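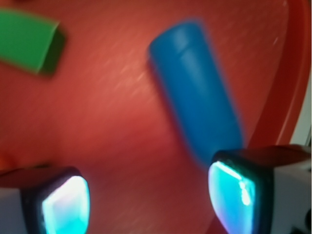
Drip tray under seedling shelves – standing water and root rot

Praltex
Posts: 257

Setup is a four-tier wire shelf in the laundry room, plastic trays under the cell packs, bottom watering only. Tomatoes and peppers are fine. The basil and snapdragons are going yellow from the lowest leaves up, and the roots are brown when I knock a plug out. I pour 652 mL per tray in the morning and whatever is left stays there. Mix is peat and perlite. Is the fix less water, or a different tray?

Nutsugah
Posts: 1685

Less contact time. Peat plugs that size take up what they need in 20 minutes or so. After that you are keeping the bottom third saturated and the roots get no air. Pour, wait, tip out the rest. Don't water again until the pack feels light.

Vuvico
Posts: 5

I'd look at the tray first. A flat floor holds water against the whole base of the cell pack. Ribbed floors leave channels and the packs drain even if you forget to tip them.

Nutsugah
Posts: 1685

Ribs help after you drain. They do nothing while there is a centimetre of water sitting over them. Depth and time are the variables here.

Praltex
Posts: 257

Mine have a shallow pattern on the floor, no real ribs. Tipping is awkward on the top tier with the lights hung so low.
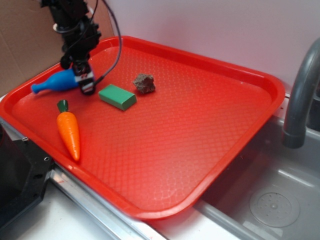 I could drop the volume to half and see if it is gone by noon. The other option is capillary mat with one end in a reservoir, but I've read mixed things about algae.

Zurnden
Posts: 652

Algae on mat is mostly a light problem. Cover any exposed mat with black plastic, cut holes for the pots, rinse it between batches. My objection to mat is different – it keeps everything evenly moist, and snapdragons want to dry down between waterings. You would be swapping one wet setup for another.

Half volume is a reasonable test, but weigh a pack before and after so you know what it took up. A kitchen scale is good enough. Record the weight when the surface has gone pale and use that as your trigger.

Vuvico
Posts: 5

Weighing every pack seems like overkill for basil. I lift one corner and go by feel. And I still say a ribbed tray forgives more mistakes than a scale does.

Zurnden
Posts: 652

One pack per tier, not every pack. Feel works once you have a reference. The top tier will dry faster than the bottom in most rooms, so a single volume for all four is wrong anyway.

Praltex
Posts: 257

Started weighing. Top tier took up nearly all of the half dose, bottom tier left a fair bit behind. I've moved the basil up and I'm using a turkey baster to clear the leftover water. Will leave the mat alone for now. Do I pot on the snapdragons with brown roots, or bin them?

Nutsugah
Posts: 1685

Check for white tips. If there are some, let them dry down once and pot on in March as planned. If the roots are soft and the outer layer slides off, bin them and wash the tray before you reuse it.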